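Minimum connection time when the second flight is a separate ticket
Travel Help > Airlines and Airports > Connections

Kristine Lagman
May 7, 2018

I have two bookings that meet at Grenbridge in August. The first is Stillov Air, arriving 11:40. The second is Saludo, departing 13:05, bought separately. The airport site gives a minimum connection time of 45 minutes international to international, so I am well over it. Saludo's desk told me the figure does not apply to me. Is that correct? I have one checked bag. Total fare was 2,395 and the Saludo part is nonrefundable.
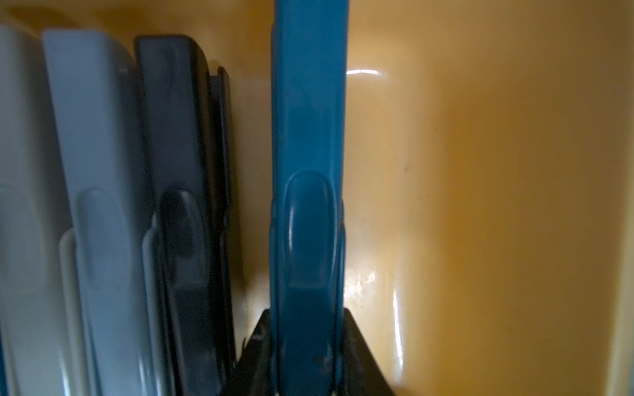
Blue-teal lid, upright, beside a yellow-orange bin wall

stillwaiting_gate3

Did it last year with hand luggage and made it with time to spare. Depends on the line at passport control. You should be OK.

Cherry Mae Villanueva

The desk is correct. Minimum connection time is a filing used to build through itineraries. It governs which flights may be sold together on one ticket. With two tickets you have two contracts, and Stillov's obligation ends when you reach Grenbridge. If the inbound is late, Saludo can treat you as a no-show and cancel any remaining sectors on that booking.

The bag matters more than the walk. Stillov and Saludo have no interline baggage agreement that I know of, so the tag will read Grenbridge only. You will have to clear immigration, collect the bag, go up to departures and check in again. Saludo closes bag drop 60 minutes before departure. For a 13:05 flight that is 12:05, which leaves you 25 minutes from scheduled arrival. I would not plan on it. 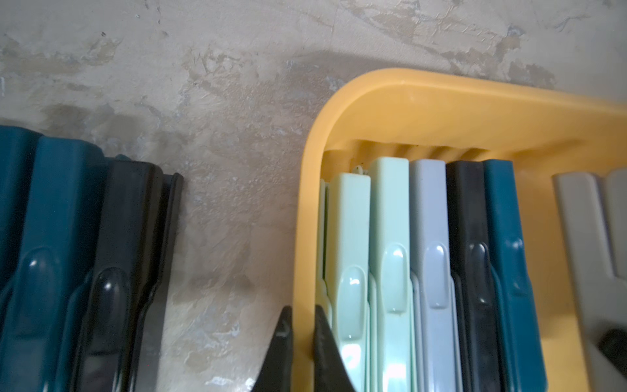
Folded hangers, some in a yellow basket

Options, cheapest first:

Travel with cabin baggage only and check in online. Your limit then becomes gate closing, 20 minutes before departure. Check that you can stay airside. If you can't, confirm whether you need a visa to enter.

Move the Stillov flight to the early departure. It arrives at 08:15. The change fee was 200 when I last looked, plus any fare difference.

Ask an agent to reissue both on one ticket. This only works if the carriers have a ticketing agreement, and it usually means paying the current fare.

Travel insurance may cover a missed connection, but many policies require a gap of at least 3 hours between separate tickets. Read that clause before relying on it.
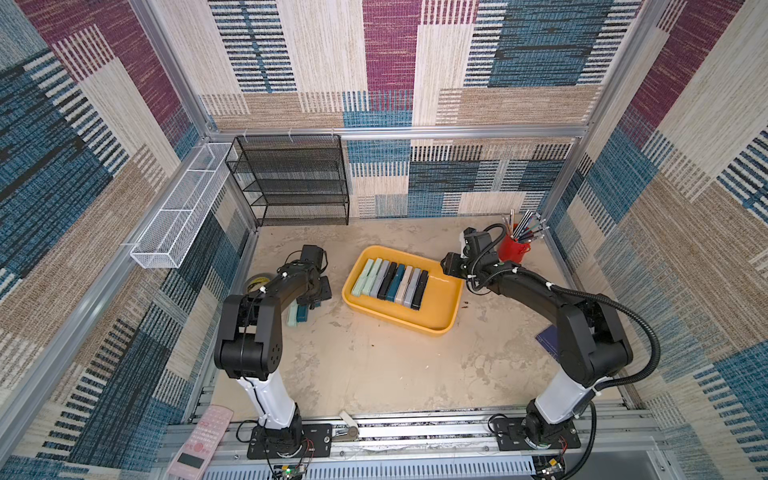
Cherry Mae Villanueva
Forum Moderator, Connections

Addendum on terminals: Saludo moves to the Kellum pier for the summer schedule. Landside check-in stays in the main hall, so the 12:05 cutoff is unchanged, but the walk from security to the gate is longer. The inter-pier bus runs airside only and can't be used before security.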